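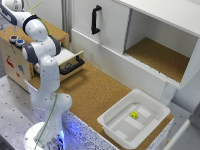
A Stunorach arm at the practice bench, with the drawer unit open and the white tray on the counter.

The case for buying a service contract before buying a robot

Public institutions in this country have become reasonably good at purchasing equipment and remain rather poor at purchasing the ability to use it. The Stunorach bench package, now being offered to colleges and regional training centres by the distributor Duditz, is a useful occasion to consider why.

The package consists of a jointed arm on a fixed base, a set of practice furnishings and a licence for Miah, the software in which tasks are recorded, edited and replayed. The furnishings deserve more attention than they usually receive in procurement documents. A drawer with a proper handle, a cabinet with a sliding door, a pair of push buttons and a small block in a shallow tray will not impress a visiting minister. They do, however, correspond closely to the motions on which household and light commercial automation will succeed or fail. A learner who can program an arm to open a drawer without jamming it has understood something about force and alignment that no slide presentation conveys.

On the merits of the hardware, therefore, this writer has few objections. The Plendport Institute, where I have advised on equipment purchases, evaluated the package over 14 weeks. Instructors found the arm predictable and the practice tasks well graded in difficulty. The sliding door proved the hardest of them, and several groups never completed it to the standard set. That was regarded, properly, as a point in its favour.

The objections concern the terms of sale. Duditz offers the package at one price and support at another, and the second is presented as optional. The basic support tier costs $800 a year and covers software updates and correspondence by email. The full tier, at $2,000, adds telephone assistance, a replacement arm on loan during repairs and two days of on-site instruction. The first tier is inadequate for any institution without an engineer on staff, and most of the institutions to which the package is being marketed have none.

The predictable result is that a college will spend its capital allocation in full, decline the annual charge because operating budgets are tighter, and find itself in the second year with a capable machine and no one confident enough to recalibrate it. Capital and operating funds are drawn from separate envelopes, and the officer who signs for one seldom answers for the other. A vendor cannot be blamed for that arrangement, but neither should it be permitted to profit from it.

Two changes would improve matters. Duditz should include the full tier in the purchase price for the first three years, so that it may be funded as capital. It should also extend the period in which a purchaser may return the package, at present 60 days, to cover a complete academic term. Sixty days beginning in August will expire before many programs have seated a class at the bench.

Funding bodies, for their part, should require applicants to name the position responsible for the equipment and the hours assigned to it. An application that cannot supply this information should be returned to its authors, however favourable the quotation attached.

None of this amounts to a recommendation against the Stunorach package. Institutions that can meet the full cost of support should consider it seriously. Those that cannot would be better served by sharing a bench with a neighbouring college until they can.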